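Home Explore Trending Lists Sign up Log in

Search posts and people
Go

We use cookies to keep you logged in and to see which posts get read. Accept all / Manage choices

Right, I promised a few of you a thread on how I finally learned to cook for one after 20 years of cooking for a full house. It's long. Get a cup of tea.

Background for anyone new: three kids, all gone now, the last one went in May. Big pans, big portions, a freezer drawer of mince the size of a paving slab. I could do a shepherd's pie for eight with my eyes shut and had no idea how to make dinner for me.

First fortnight I just carried on as normal. Made a full lasagne. Ate lasagne for six days. By day four I was having it for breakfast out of spite.

Second fortnight I went the other way and had toast. Toast with cheese, toast with beans, toast with a bit of cucumber on the side so I could tell my sister I was eating vegetables.

She didn't believe me by the way. She came round and opened the fridge and there was half a cucumber and a jar of capers in there. She took a picture of it and sent it to my eldest!!

So then I got a book out of the library. I won't name it because the woman who wrote it seems lovely, but every recipe for one needed a quarter of a tin of something. Where does she think the other three quarters go? I had five little bowls with cling film on in the fridge and I was frightened of all of them.

My neighbour Anika Yazzie has lived on her own since before I moved in and she eats like a queen. You can smell it through the wall. So I knocked and asked her what she does and she looked at me like I'd asked how she puts her shoes on.

What she does is this. She never cooks dinner for one. She cooks one thing, enough for three goes, and then it turns into something else each time. Roast some peppers and onions, have them hot with an egg on. Next day they're in a wrap. Day after, blitzed with stock, soup.

I said isn't that just leftovers and she said no, leftovers is when you're sad about it.

I've been doing it ever since with my own tweaks so here they are, in no order at all.

Rice. I was terrible at small amounts of rice. It either burnt or went to wallpaper paste. Turns out my pan was the trouble, it was miles too big and the water went before the rice was done. Bought a tiny one with a proper lid from the hardware shop, the sort you'd heat milk in. Rice for one, 15 minutes with the lid on and the heat right down, then leave it alone off the heat while you do the rest.

I cool any spare quickly, get it in the fridge and use it the next day. Fried with an egg and whatever green thing is looking tired. Best lunch I have all week, I've started making too much on purpose.

Bread. Slice it and freeze it the day you buy it. I know everybody knows this. I did not know this, I had three teenagers, bread never lived long enough to need freezing. 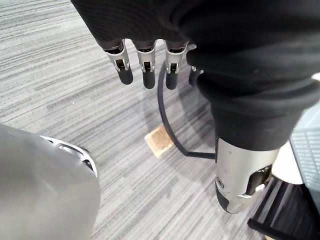 Potatoes. I still can't buy a small bag of potatoes without feeling robbed so I gave in and get them loose. Two or three at a time. The lad on the market used to fill a carrier for me without asking and now he holds up a single baking potato and says "the usual?"

Baked potato in the oven for one is a waste though, unless you've got something else going in with it. I do it in the microwave till it's soft and then finish it under the grill with a bit of oil and salt rubbed on the skin. Very nearly as good. Not quite. Very nearly.

Meat. This was the hard one. I used to buy the big family packs and I still do, they're so much cheaper, but now I split them before they go anywhere near the freezer. Two sausages to a bag. One chicken thigh to a bag. Mince squashed flat like a envelope so it defrosts overnight in the fridge without a fuss.

(an envelope. I do know how to write.)

Label the bags. LABEL THE BAGS. I defrosted what I thought was bolognese and it was stewed plums. I'd already put the spaghetti on.

Somebody's asking in the replies if I ate it. I ate the spaghetti with butter and then I had the plums with custard, so really it was a two course meal and I came out ahead.

Tins. My rule now is that if I open a tin I have to know where the second half is going before I get the opener out. Chopped tomatoes, half in a pasta sauce, half into a bag in the freezer. Chickpeas, half in a curry and half in a salad with lemon and a lot of parsley. Coconut milk I freeze in an ice cube tray and chuck a few cubes in when I need them.

Ice cube trays generally, what a thing. I've got stock in one, leftover wine in another (stop laughing, there was some left ONCE), and chopped herbs in oil in a third.

Vegetables. Frozen spinach, frozen peas, frozen sweetcorn. I used to be a bit of a snob about it, I think I got that off my mother. Then I worked out how many bags of fresh spinach I'd thrown out as green soup and I got over myself.

Cabbage though. Cabbage is the one for people on their own. It lasts for weeks! You can hack a wedge off it every couple of days and it just sits there, not minding. Fry it in butter with caraway seeds. Shred it in a bowl with vinegar and a pinch of sugar. I've become very boring about cabbage, ask anyone at work.

Speaking of work. Vaughn Tillman who sits opposite me has been on his own since the winter and he has the same ready meal every single night. Same one. He likes it, he says, so why would he change. I've brought him in cabbage. He was polite about it.

We've done a swap since, though. I do a double lot of curry every other week and bring him a tub, and he brings me in whatever he's got out of his allotment. Up to now that's been rhubarb, rhubarb, a bag of chard and more rhubarb. I'm not complaining. Rhubarb and ginger crumble for one, made in a mug-sized dish, topping kept in a bag in the freezer so you just shake some on.

That's a proper tip, that one. Make a massive batch of crumble topping and freeze it raw. It doesn't clump much and you don't defrost it, just scatter it over fruit and in it goes. You are never more than half an hour away from a crumble.

Cake I haven't solved. If there's a cake in the house I eat the cake. Anika says freeze it in slices. I've tried that and I can tell you that a frozen slice of lemon drizzle is perfectly edible if you're determined.

Now the bit I wasn't sure about posting. The cooking was only half of it. The eating was worse. I'd make something quite nice and then stand up at the worktop and eat it in four minutes looking at my phone.

I don't think I'd sat down on my own to a meal at that table in my life. There was always somebody on the other side of it moaning about peas.

So I moved the table. That's all I did. It used to be in the middle so people could get round it, and I shoved it up against the window. Now I sit and look at the street and there's usually a cat or somebody parking badly.

I put the radio on as well. Half past six there's generally something daft on, and if I time it right I sit down just as it starts. I use the good plates. I don't know who I was saving them for.

And I ring one of the kids on a night when I've made something I'm pleased with, and tell them about it in far too much detail. My youngest has started cooking the same thing at her end and we eat on the phone. She's rubbish at rice too, I've sent her a little pan.

Oh, shopping lists, I forgot. I do mine on the back of an envelope stuck to the fridge and it has 2 columns, what I've run out of and what needs eating. The second column is the important one. If it says "half a leek, yoghurt, one sad carrot" then that's what I'm planning round, and I'm not allowed to buy anything exciting till the leek's gone.

My shop has come right down. I won't do the sums in public but it's enough that I've stopped wincing at the till and I've been buying the nice butter.

A few replies before I go and put the washing out.

To the person who said slow cookers: yes, got one, it's enormous, it holds enough for a rugby team. I've heard you can get small ones. I'm looking. If you've got one you like, tell me what size and whether the lid rattles.

To the person who asked about eggs: I get through six a week easily. Omelette with anything from column two. Boiled and chopped on the cabbage. If all else fails, egg and chips.

To the several people who said their mum's in the same boat, be gentle with her about the toast. Take her out for her tea, or ring her while she's cooking. And don't photograph her fridge.

Tonight it's the end of the peppers with a sausage and some of that rice. I'll do a separate thread on soup if anyone wants one, I've got strong feelings about lentils.

Get the best threads in your inbox every morning. Enter your email Subscribe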